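Clearing out the medicine cupboard

The first aid and medicines cupboard at Perby had its yearly sort-out in November, and this item is to tell you what has changed, where things now live and what we would still like you to bring in or take home.

The cupboard was last done properly before the move from Sistley. Since then it had filled up with half-used packets, bottles with no labels and a good many lids that didn't belong to anything. Nandi Mkhize and Fuad Lemma took everything out, and it came to 94 items, not counting plasters. After the sort we have kept some 70. The rest has either gone back to its owner or been handed in at the pharmacy on Gilivis Road, which takes unwanted medicines over the counter at any time it is open. Please don't put tablets in the bin or pour anything down the sink.

The way we went about it was simple and you may like to do the same at home. Clear a table, wipe it down and put a towel at one end for anything that might roll or chip. Take out one shelf at a time. Keep lids near the things they came off, and read the date on each label before you decide anything. 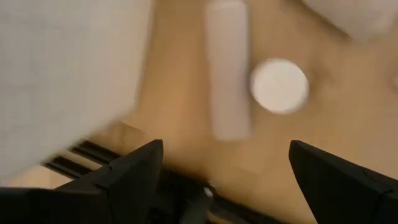 Cloths and towels were the easy part. They had been stored on the bottom shelf underneath the bottles, so a few were stained and have been cut up for rags. Clean ones are now in the drawer to the left of the cupboard, folded, with the eye baths and the two spare thermometers. If you use a towel, put it in the wash bag on the back of the door and take a fresh one. Hamisi Urio empties the wash bag on Fridays' late shift, or did until this month; he is now on earlies, so Lizelle Mkhize will do it instead.

Bottles and pill pots took longer. Several people had been bringing tablets from home in whatever pot was to hand, which is fine for a day but not when the pot stays here for a year. A pot with no label can't be kept, even if you remember what was in it. Where we could work out the owner we have sent a note. If you have had one, please collect by the end of the month from the tray by Kiros Wako's desk. Anything left after that goes to the pharmacy with the next lot.

Empty pots are a different matter. We have kept a few with lids that fit, and they are in the tub marked Yimyam (the old biscuit tub, washed). They are useful for screws, beads, drawing pins and so on. They must not be used for medicines again, and please peel off any label before you take one, especially if it has a name on it.

Glass bottles should stand upright with the cap done up. Brown glass is there to keep the light off what is inside, so don't decant from it into clear glass because the clear one looks nicer. If the cap is cracked or won't turn, put the whole thing in the tray and leave a slip saying so. 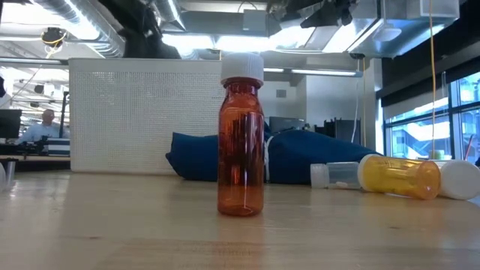 The new arrangement is as follows. Top shelf: burns dressings, bandages and slings. Middle shelf: plasters, wipes, tape and gloves. Bottom shelf: anything in a bottle, with the saline at the front. Personal medicines no longer go in the cupboard at all. If you need to have something with you at work, keep it in your own bag or locker, in the packet it came in. Anything that has to stay cold can go in the small fridge, in a sealed bag with your name and the date on it.

Only two people will hold the cupboard key, Nandi and Fuad, with a spare in the key safe. The first aid box by the door is never locked and is for everyone to use. If you take the last of something, write it on the card inside the lid. Last year the card had 3 entries on it, and we ran out of far more than that.

We are still short of finger plasters in the blue sort, safety pins and a decent pair of blunt-ended scissors. If you have an unopened box of any of these at home and don't want it, Fuad will gladly have it. We don't need any more cotton wool.

The next check will be a short one in the spring, dates and stock only, and should take less than an hour. Anyone who would like to help can add their name to the sheet on the cupboard door. Questions about the cupboard go to Nandi, and questions about the note in your pigeonhole go to Kiros.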